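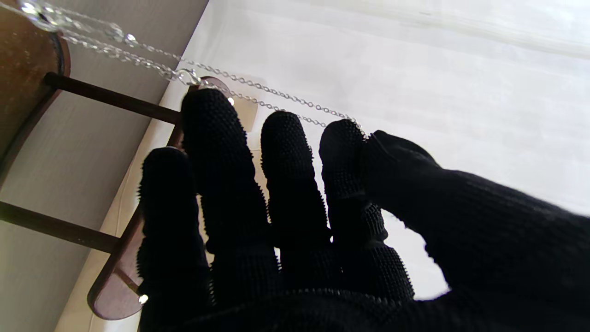 Podum open day, Saturday. Notes typed up on the train home so forgive the state of them.

Got there a bit after ten. Parking hopeless, ended up two streets over behind the tile place and walked back. Sign on the roller door, arrow pointing the wrong way, followed a couple with a pram instead. Gold coin entry, name sticker, off you go.

For those who haven't been – Podum is the shared jewellery workshop, benches downstairs, finishing and display upstairs, a small shop at the front that's only open some days. They do this once a year. Last time I missed it because of the flood on the line.

Started upstairs because the queue for the casting demo was already out the door. Glad I did. Upstairs is where the necklaces get finished and put on stands, and it was quiet enough to ask things.

Teresa Prata was running that end. Twenty minutes with her on chain, which I could have stretched to an hour. Most of what was out was silver cable chain, very fine, little oval links. I've always bought cable by the look of it and then sworn at it later. Her tip was to run it slowly between finger and thumb before you buy, both directions, and feel for a link that catches. One catch, put it back. She also cuts her lengths with the chain hanging, never lying on the bench. Says it lies shorter than it wears. I'm not sure I fully get why but will try it.

The dark brown wooden stands – I asked, everyone asks. They're made for the workshop by Nestor Padilla, who was meant to be there and had gone to get ice. Not for sale, or not yet. There's a list at the front desk, I put my name down. Silver does look very good against dark wood, much better than the grey velvet busts I've got, which show every bit of lint in the house.

Untangling table. Best thing of the day for me. You bring your own knotted chain in and someone shows you how to get it out. Piyumi Pathirana had the chair when I was there. What I wrote down, more or less in order:

Undo the clasp first. Obvious, and I never do.
Lay it on something flat and smooth, not a towel.
Two blunt needles, one in each hand, open the knot outward from the middle. Don't pull the ends.
Baby powder if it's really tight, then wash it off after with a drop of dish soap.
Stop when you get cross. (her words)

Mine was a rope of a thing I'd given up on in about March. It took 6 minutes. A lady behind me had one with a pendant, two earrings and what might have been a hair elastic in it, and she got hers done too, though it took most of the morning and she missed the casting.

Casting demo, downstairs. Went at half eleven, standing room only, I was behind a tall bloke and saw mostly his hat. Could hear it fine. Asanka Pramanik talks well and doesn't rush. Sand casting, little pendant moulds, kids allowed to press a shape in and take it home. Smell of hot metal all the way up the stairs afterwards. They had 2 sessions and the second one was apparently emptier, so go to that one if they run it the same way next year.

Lunch. Sausage sizzle out the back plus a vege option that ran out by midday. Coffee cart was good, slow. Nowhere to sit except the kerb. Bring a hat.

After lunch the bead room. Soon-im Baek does the crystal and glass work and had trays out by size, not colour, which threw me at first and then made complete sense – you need your 4 mil ones to be 4 mil, you can see what colour they are. She was joining short strands of clear beads onto chain using jump rings, closing each one with 2 pairs of pliers and a twist sideways. I've been opening mine like a mouth for years, pulling the ends apart. No wonder they fall off. Had a go at the spare bench and did three properly and one very badly.

She also had a firm view on clasps. Small lobster or spring ring for fine chain, nothing bigger, or the weight drags it round to the front of your neck all day. I have a whole drawer of the wrong ones if anybody wants them.

The shop. Prices fair, I thought, though not cheap. There was a long necklace under the brand name Nusis that I went back to three times and didn't buy. Offcut chain sold by weight from a margarine tub, bought a bag, no idea what I'll do with it. Card machine down for half an hour so bring cash.

A bloke from Jayawardena, the findings supplier, had a table by the stairs. Catalogue, free polishing cloth, took both. Their minimum order used to put me off but he said that's gone for club members. Will ring and check before I tell everyone else that.

Things that could be better. Lighting upstairs is great by the windows and poor everywhere else. No lift, so if stairs are a problem you'd only see the casting and the shop. Toilets, one, with a queue. Timetable was taped to a wall where the door covered it when it was open, wich was all day.

The money goes to the new kiln. They said on the board they'd raised $3550 before the doors opened and the thermometer poster had been coloured in a bit further by the time I left.

Left at three with sore feet. Teresa is running an evening on finishing in the new year, places through the front desk, no online booking. If anyone from our group wants to carpool let me know by the next meeting, I've got room for three and whoever sits in the middle gets the bead box on their lap.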